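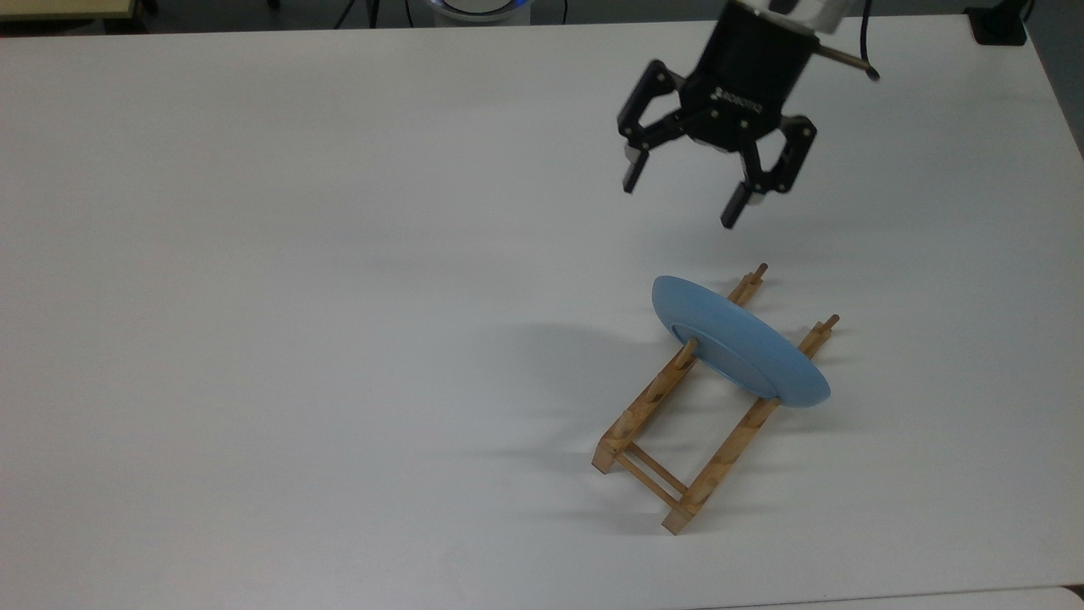 Work > Workplaces > Interviews

Dima Qaisi ran the plate line at the Privbridge kitchen for six years before the arms came in. Her job title has changed since then. She is now a cell lead, and on most shifts that means she looks after the racking stations and the two people who work beside them.

"I used to go home with my wrists in bandages," she says. "Now I go home with a headache from looking at a screen. I prefer the headache, but I wouldn't call it a holiday."

Privbridge supplies washed and sorted tableware to canteens and small hotels. A normal day is 3,345 plates, and before April every one of them was stood in a rack by hand. The company brought in Plastska, a small integrator, to see how much of that could be handed over. Hongjun Hou, the operations manager, signed the contract.

He is direct about why. "We couldn't keep people in that job. I hired 12 in one year for four places. They were good workers and they left, and I would have left too."

Nobody on the line was let go, according to Hou and to the three workers I spoke to. Two moved to inspection, one drives, and Qaisi stayed with the racks. Her pay went up one grade after the training. She thinks it should have been two.

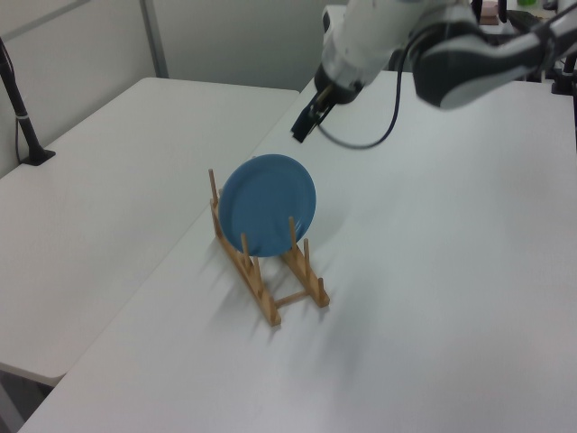
Racking is harder to automate than it sounds, and most of the first weeks went into it. A person drops a plate into a slot without looking. For the arm, somebody has to settle how far open the fingers should be, how steeply it comes in and what it should do when a plate leans. The practice station is kept as plain as possible, a white table and a wooden rack, and a blue plate standing between the pegs shows up well against both. Qaisi says she has put plates in that rack so many times that she sees the pegs when she closes her eyes. "You set it up, you let the arm try, you write down what it did. Then you set it up again. It's slow work. People think you press a button."

Her notes go to Xinyi Tang, who handles the software for Plastska and comes to the site twice a week. Tang says the notes changed how her team worked. "We had a number for how far a plate could lean before we called it a bad placement. Dima looked at it and said no, at that angle the next plate is going to hit it. She was right. We had been treating each plate as if it was the only one."

I asked Qaisi whether she had been paid for that kind of advice.

"I was paid my hourly rate," she says.

It is a sore point. Mared Llewellyn, who represents the staff at Privbridge, has asked for a written rule on it. Her position is that when a worker teaches a machine, or corrects the people who are teaching it, the hours should be logged as skilled work from the first day. Hou says he agrees with most of that and is waiting for head office in Lultatness to answer. Llewellyn has been waiting too.
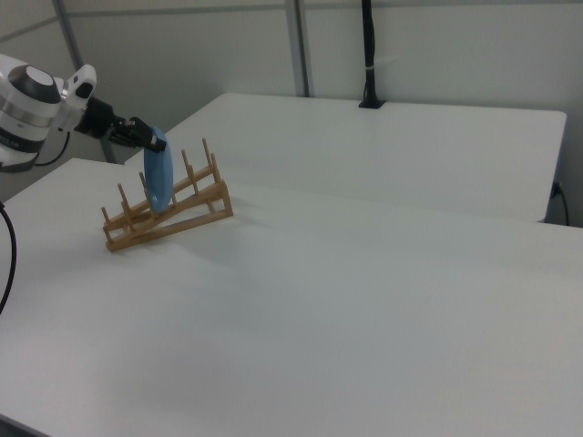

Shaohua Yan
Staff writer, Workplaces

The part everyone wants to talk about is speed. Qaisi is not impressed by it. Lowering a plate edge first between two rows of pegs takes her less than a second, and the arm is nowhere near that. What it does have is the night. The stations run on after the late shift leaves at 11 p.m., and there are racks standing ready when the morning people come in. Last month the arms placed 1,433 plates on their best night.

The morning shift had to get used to that. The old routine began with everybody racking together for the first hour, and that was when they talked. Now two people check the night's racks and the others go straight to their own places. "I know less about everybody," Qaisi says. "I didn't know one of the girls was getting married until there was cake."

Hou hadn't thought about that when he planned the change. He has since moved the first break forward by half an hour so the whole shift takes it together.

Breakages are down, though not by as much as the sales material promised. Roughly 1,000 plates a year used to be chipped or dropped, and Hou expects to save a third of them. The worst problem so far has been with a customer's oval dishes, and those have gone back to being racked by hand.

Qaisi does the ovals herself when she can. She says it is good to stand up from the screen. She has also applied for the next training course, a week at Plastska's workshop, where she would learn to change the arm's settings without calling Tang first. Tang wrote the reference. Hou has approved the week off the line and is looking for someone to cover it.

Contact the Workplaces desk | Copyright Nguyen Publishing | Back to top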